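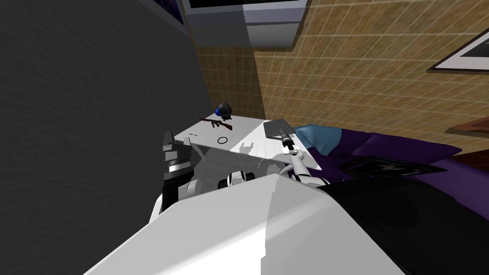 Two grippers, one scraper: bench notes in simulation

I have been putting off a proper comparison between the Droten parallel gripper and the Virkik for most of the year. Both are supported by our simulator, both have published URDFs that load without complaint, and both will pick up a cube. A cube tells you very little. The scraper is a better test, as it has a flat rectangular blade, a cylindrical handle and a grip point well away from the contact edge.

The setup is a white two-armed body facing a small table in a furnished room. I kept the room fixed for every trial. Rendering the bed, the tiles and the wall unit costs a bit of frame time, but I wanted the head camera to see the same colours and clutter it sees in the rest of our work. The table had other things left on it, including a toy rifle and a black sphere with a blue band. Neither was a target. They are there to give the segmentation something to get wrong.

Each gripper got 100 trials, split evenly between the left and right arms. A trial is: approach, close on the handle, lift, bring the blade nearly flat to the tabletop, hold for four seconds. I logged finger position, commanded force and blade angle at 22 Hz. A trial fails if the handle rotates in the fingers past my tolerance or if the tool is dropped.

The Droten failed 27 times. Nearly all of those were rotation, and nearly all came during the last part of the descent, when the blade edge first touched the table. The fingers are flat, the handle is round, and the contact patch in the physics engine comes down to a line. Turning up the friction coefficient hides the problem without fixing it. I tried that in September and threw the results away.

The Virkik failed four times. Its fingers have a shallow groove in the collision mesh, so the handle has two lines of contact and much less freedom to roll. I would expect a smaller gap on hardware, where a rubber pad deforms and gives the flat fingers some of that area back. Our simulator has no deformable pads, so the Droten is being marked down partly for something the engine can't represent.
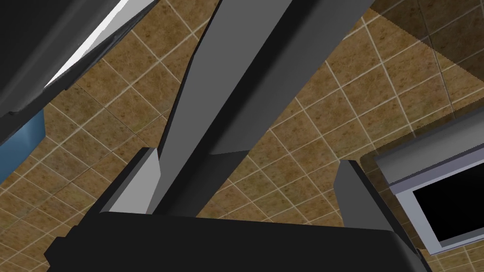 The other half of the comparison was the wrist cameras, and I spent more time on those than on the fingers. Both grippers were tested with the same virtual camera, mounted looking along the palm so that both fingertips stay in view. The default mount in the Pathak config sits too close. The palm eats the bottom of the image and, with the fingers open, you lose the outer edge of one of them at most wrist angles. Moving the mount back by about 22 mm fixed the fingertips and brought more of the arm link into view, which then had to be masked.

Masking the link is tedious but not difficult. I rendered it once per joint configuration on a coarse grid and interpolated. Shadows were the real nuisance. When part of the tiled background drops into shade, the boundary is a hard diagonal edge with far more contrast than the grout lines, and the edge detector takes it for an object. Rakiya Ogunleye suggested training on renders with the shadow direction randomized. It helped, although it did not remove the false edges completely.

Suha Haddad asked whether I had compared controllers as well. Only briefly. I ran the plain position controller and then Polturance, our in-house impedance controller, on the Virkik. Polturance is gentler when the blade meets the table and noticeably slower to settle. For scraping I would take the slower settling. For picking things out of clutter I'd stay with position control and a low force limit.

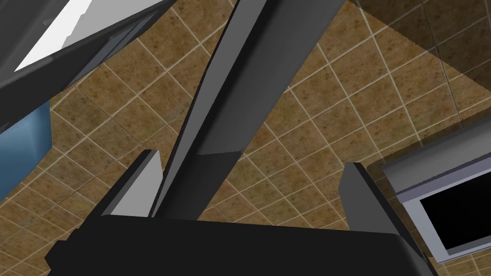 4 min read

One thing I got wrong early on was finger opening. I had both grippers approach at full width, on the theory that a wide gap tolerates a poor pose estimate. It does, but with the fingers spread the closing stroke is long, and the first finger to touch pushes the handle along the table before the second one arrives. Pre-shaping to slightly more than the handle diameter made the grasps more repeatable on both models — and shortened the cycle.

The numbers above are all from the pre-shaped runs. I haven't kept the full-width ones in any form worth publishing.

Still to do: repeat the set with a thicker handle, try a tilted camera mount so the palm takes up less of the image, and check whether the left arm's slightly worse results come from the arm or from my calibration of its base transform. I suspect the calibration. The offset is small and constant, and it shows up with both grippers.

Related posts

Why I stopped tuning friction coefficients
Masking your own arm out of a wrist camera
Polturance: notes on settling time
Loading the Pathak config without the default mounts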